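Household Textiles, Unit 2: Folding and Storing Quilted Outerwear

Course handout, Selville Adult Learning, Domestic Skills programme
Tutor: Lucienne Leblanc
Practical sessions: Gaurav Pant
Revised 3 Jan 2020

Before the session

Read this handout through once and bring one padded jacket or coat of your own. It can be down or synthetic, with or without a hood, but it must be clean and fully dry. If you don't own one, tell Gaurav beforehand and he will lend you one from the cupboard. You will also need a pillowcase or a plain cotton bag. Plastic bags are not used in this unit.

What was covered in Unit 1 on fibre content labels is taken as read. If you missed it, the label sheet is in the blue folder by the door.

How a quilted jacket is made

A quilted jacket has an outer shell, a lining and a filling between them. The shell is usually a closely woven nylon or polyester. The weave has to be close because down works its way out through any gap, and so do the fine quills of small feathers. Some shells have a sheen, which comes from the yarn and from the pressing the cloth gets at the mill. A matt shell isn't necessarily cheaper or weaker.

The filling is held in place by lines of stitching through the shell and lining. The channels between the lines are called baffles. On most jackets they run across the body and around the sleeves. Narrow baffles hold the filling steady but leave more seams, and a seam is where the jacket is thinnest and loses most warmth. Wide baffles are warmer for the same weight of down but the filling shifts more easily, and after washing it may all be found at one end.

Down is the soft under-layer from ducks or geese. It has no central quill. It keeps you warm by holding still air, and it can only do that when it is open and springy. The word for this is loft. Anything that flattens down for a long time, or leaves it damp, reduces loft. Most of the advice in this unit comes back to that one point.

Synthetic filling is polyester fibre. It puts up with damp better than down but doesn't recover as well from being squashed. A synthetic jacket that has spent several summers at the bottom of a box will be noticeably thinner than when it went in.

Checking the jacket

Do this before any folding. Empty every pocket, including the inside one. Tissues are the usual find, followed by bus tickets and lip balm. A lip balm left in a warm cupboard will go through the lining and can't be got out.

Close the main zip, then the pocket zips. An open zip will catch on the lining of the next thing it is packed against. Fasten any poppers. Leave hook-and-loop cuff tabs closed, as the hook side picks at knitted things.

Look at the cuffs, the inside of the collar and the front edge beside the zip. These are where skin oil and make-up collect. A mark that looks faint now will be yellow by autumn. Sponge it with a little liquid soap in lukewarm water, wipe with clear water and let it dry fully.

Run a hand along the seams. If you feel something sharp, it is a quill coming through. Don't pull it out from the front. Take hold of it from the lining side, through the cloth, and draw it back in. Then rub the place lightly with a fingertip so the weave closes up.

Small holes should be patched now. Self-adhesive nylon patches are fine for the shell. Round off the corners of the patch with scissors first or they will lift. Mending tape and ordinary sticking plaster both leave glue behind.

Washing, in brief

Washing is Unit 3 and we won't do it in this session. People always ask, so the main points are given here.

Follow the care label. If it shows a wash tub, use a gentle cycle at 30 degrees and a soap made for down. Biological powder strips the natural oil. Don't use fabric conditioner. Rinse twice.

A wet down jacket is heavy and the stitching can tear if it is lifted by one shoulder. Support it underneath with both hands. Dry it in a tumble dryer on low, if the label allows, and stop every half hour to break up the lumps with your fingers. It will seem dry well before it is. Leave it out overnight in a warm room before you put it away.

Laying out

Use a surface larger than the jacket with its sleeves out. A double bed is the best height and size for most people, and the bedding stops the shell from sliding about. A dining table will do with a blanket over it. We don't use the floor, mainly for the sake of people's knees.

Put the jacket down on its front with the zip underneath. Take hold of the hem at the two side seams and draw it down until the back lies smooth. Then bring each sleeve out to the side. The sleeves should not be twisted. Follow the underarm seam with your finger from the armhole to the cuff, and if it wanders round to the top, turn the sleeve at the shoulder until it is straight.

Smooth the body from the collar downwards with the flat of the hand. You are moving air out through the hem and cuffs, so go slowly. Pressing hard does nothing useful, as the shell only lets air out at its own pace. Wrinkles in the shell don't matter at this stage. Bunched filling does, and should be shaken out before you go on.

A collar will often stand up or crumple to one side. Turn it down flat, or if it is a high padded collar, leave it up and treat it as part of the length. A fixed hood is laid down over the back. A detachable hood should come off and be stored inside the jacket.

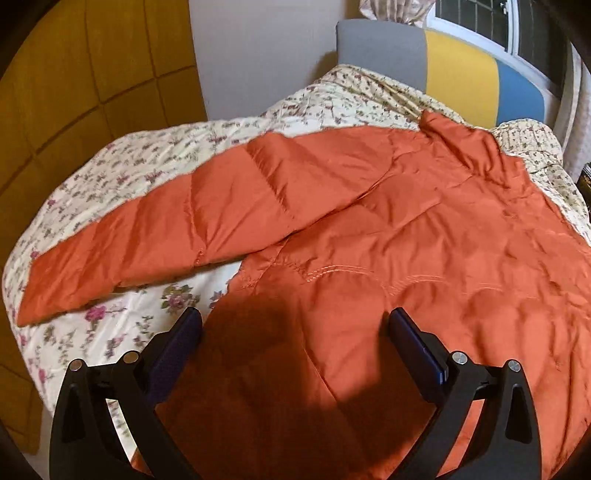
Once the sleeves are straight, check the shoulders. They should be level with each other, or the finished fold will lean. Rogelio Samonte, who took this unit before Gaurav, used to have everyone step back to the end of the bed for this check, and it is still a good way to do it.

Folding for a drawer or shelf

1. Fold the left sleeve straight across the back at the shoulder seam. The cuff will reach past the far side. Fold it back on itself at the elbow so that the lower sleeve points towards the hem.
2. Do the same with the right sleeve. The two lower sleeves should lie side by side and not on top of each other.
3. Fold each side of the body in by a hand's width.
4. Bring the hem up to the middle of the back.
5. Fold once more to meet the collar.
6. Turn the whole thing over and put it away with the fold facing you.

Don't tighten the folds or sit on them. A drawer should close without pushing. If it won't, hang the jacket.

Folding for a bag

This is for travel, or for a cupboard that is very short of room. Start from step 3 above. Roll loosely from the hem towards the collar, then slide the roll into the pillowcase or cotton bag. Stuffing a jacket in by handfuls does no harm for a day or two, and some makers recommend it for travel, as the creases fall in a different place each time.

Vacuum bags are often suggested for padded clothes. They save a great deal of space but hold the filling flat for months. Use them for moving house if you must, and take the jacket out on arrival.

Hanging

A wide, shaped hanger is better than wire. Leave the zip closed and allow a gap either side. Down will settle towards the hem over a long season on the hanger, so take the jacket out every two months and give it a shake, holding it by the hem.

Keep it out of direct sun. Bright shells fade along the shoulders first, and the fading can't be put right.

Moths

Moths don't eat nylon, but they will eat feather and down if they can get in, and they like a soiled collar. A clean jacket in a closed cotton bag is reasonably safe. Lavender or cedar may help a little and does no damage. Mothballs leave a smell that down holds for a very long time.

Taking out again

Unfold the jacket the day before it is wanted and hang it somewhere airy. Most of the loft comes back overnight. If it is still flat, give it ten minutes in a cool dryer with a couple of clean tennis balls.

Practical task

Work in pairs. One person folds from the written steps while the other reads them out, then change over. Use one jacket with narrow baffles and one with wide if you have both between you. In your notebook, write down the label details, any marks or repairs needed, and which storage method you would choose for your own home and why. Last December's notes by Ye-seo Bang and Crisanto Dumlao are in the folder if you want to see how much to write.

Hand the notebook to Gaurav at the end. Borrowed jackets go back in the cupboard on their hangers, zips closed.

Reading for next time: the washing sheet, both sides.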